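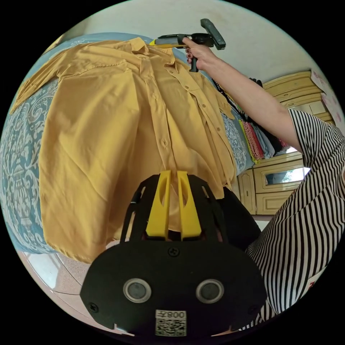 Folding a shirt is easy for you. You grab a sleeve, flip it over, and you're done! For a robot, it's one of the trickiest jobs in the whole house. A cup keeps its shape when you pick it up. A shirt flops, wrinkles, and slides around, and it never looks the same way two times in a row.

So which robot fingers are best at holding cloth? Nyokabi Nyanda wanted to find out. She works on the Plorberg project, and her team tested 2 kinds of gripper, the Stidholm and the Motaung. (A gripper is a robot's hand.)
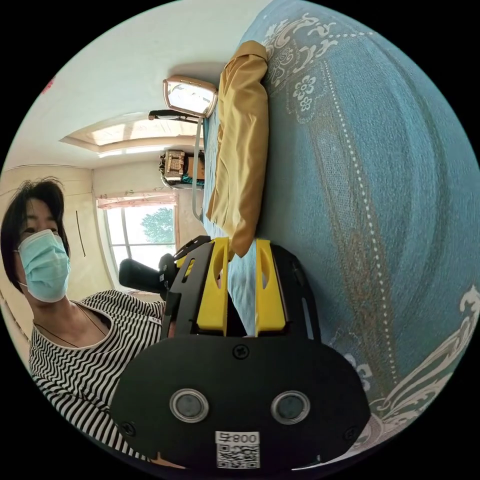
People held the grippers first, before any robot arm got a turn. That's a smart way to start! When a person does the moving, you can find out if the fingers are any good without worrying about the arm. Each gripper had to do 200 pinches: collars, cuffs, hems, and the hardest one of all, a single layer of cloth lying flat. Try that last one yourself with two pencils. It's tough! 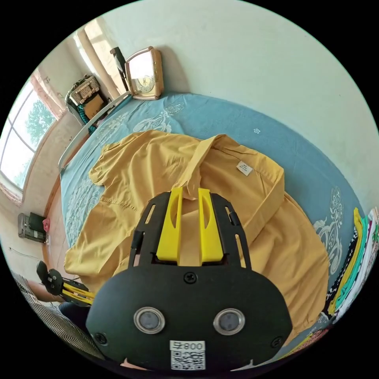
The Stidholm squeezed hard, but it kept picking up two layers when the team wanted one. The Motaung has softer tips that bend a little. On the flat cloth test it missed just 13 times, and Nyokabi did a happy dance on Thursday when she added up the scores.

Big shirts need teamwork, too. One hand holds a corner still while the other pulls the cloth smooth, and both have to pull gently or something slips.
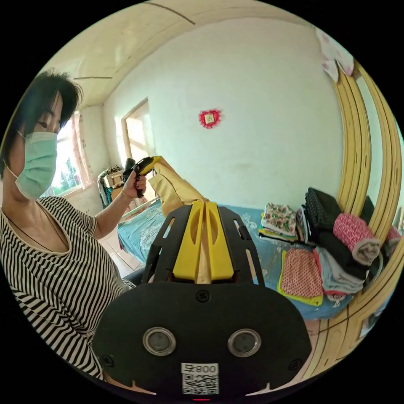

Why can't a robot just squeeze as hard as it can?
A very hard squeeze can stretch the cloth or pop off a button, so a good gripper uses just enough force to hang on.

Next up for the team: socks!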